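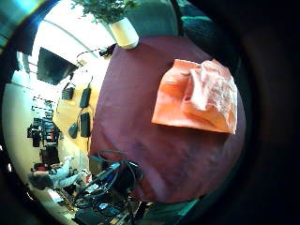 According to Stamatia Tzavaras, a club like this one should be judged by how many members can repair what they built. Her remark is often repeated in accounts of the Eltow Student Robotics Club, a student organization that teaches the handling of everyday household items by machine.

The club grew out of an evening class at the Kirkegaard school led by Ketill Damgaard and Tove Toft. Membership is open to students in the upper grades and stands at about 50. Sessions are held on Saturday, with additional evenings in the weeks before the annual competition in May.

Coursework

First-year members practice with soft goods, including bags and folded cloth, before moving to rigid objects. Each team keeps a written log of its attempts. The teaching plan was revised by Aishwarya Kulkarni, who added a unit on wiring and cable repair.

Competition

The Vavik Cup is contested by teams of up to four students. Each entry must complete 2 timed tabletop tasks, one of which is announced on the morning of the event. The highest score recorded by an Eltow team is 522 points, set under team captain Rogelio Ambrosio.

See also

Ilum League
Vavik Cup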